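Ticket 1957: Label print queue stalls at Clistwood packing desk
Status: Closed
Opened by: Ada Monti
Opened: 17/07/2018
Component: Testia print service, label queue
Priority: Medium

Summary

Labels sent from the Clistwood packing desk to the shared label printer stop after the first page of a job. The queue shows the job as "sending" and does not move until the print service is restarted. Other printers on the same server are not affected.

Environment

Print server running Testia, current release at the time of opening. Label printer on a wired connection, fixed address. Client machines use the Deng order screen to create label jobs. Item photos are pulled from the Flutonov file share and placed on the packing sheet, which goes out in the same job as the labels.

Steps to reproduce

Open any order with more than one line in Deng.
Select Print All.
Watch the queue on the server. The first label prints. The second is listed as "sending" and stays there.
Orders with a single line print normally.

Log entries

The service log repeats the following until restart:

WARN queue label01 waiting for ready signal
WARN queue label01 retry 30
ERROR queue label01 job held, spool file locked

Comment 1, support

Please confirm whether the fault occurs with the packing sheet turned off. In Deng, go to Output and clear the Packing Sheet box, then print the same order again. Also send the size of the spool file for one held job.

Comment 2, Ada Monti

Turned off the packing sheet. Same order, all labels printed. Turned it back on and the queue held at the second label again. Spool file for the held job is 1,214 KB. With the sheet off it is well under 100 KB.
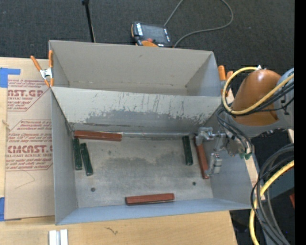

Blocks, reddish-brown and dark green, in divided bin.

Comment 3, support

The spool size is within limits, so the size alone should not hold the job. The lock message points to a second process opening the file. Check for the following on the server: antivirus scanning of the spool folder, a backup job set to run during working hours, and any preview tool that reads files as they are written.

Comment 4, Ada Monti

Spool folder is already excluded from antivirus. Backups run overnight. The preview service is enabled. It was switched on in May when the server was rebuilt and has been left at default settings. Process ID of the preview service is 958, and the same ID appears against the spool file in the open files list while the job is held.

Comment 5, support

Confirmed as the likely cause. The preview service opens any spool file that contains an image and builds a thumbnail. It should release the file when the thumbnail is written. When the job has more than one section, the print service tries to append the next section while the file is still open, fails, and does not try again after the retry limit.

Two options:

a) Turn off previews for the label queue only. Server settings, Queues, label01, Preview, Off. Restart the print service.

b) Keep previews and change the spool mode from Append to Separate Files. This uses more disk space and changes the job names in the history list.

Option a) is preferred for label queues.

Comment 6, Ada Monti

Applied option a) and restarted. Printed the test order three times with the packing sheet on. All labels and the sheet came out each time, in the right order. No lock message in the log.

One side effect: the held jobs from before the change were still in the list after the restart and could not be deleted from the console. Access denied.

Comment 7, support

Stop the print service, move the old files out of the spool folder by hand, and start the service again. Do not delete the index file in the same folder. If it is removed, the job history for every queue on the server is lost.

Comment 8, Ada Monti

Done. List is clear and the history is intact. The desk has run a full shift on the new setting with no holds. Please close.

Resolution

Preview service held a lock on multi-section spool files containing an image. Preview disabled on queue label01. Old spool files moved by hand with the service stopped. Retry handling after a failed append has been passed to development under a separate ticket. Servers that use Separate Files mode do not need the change.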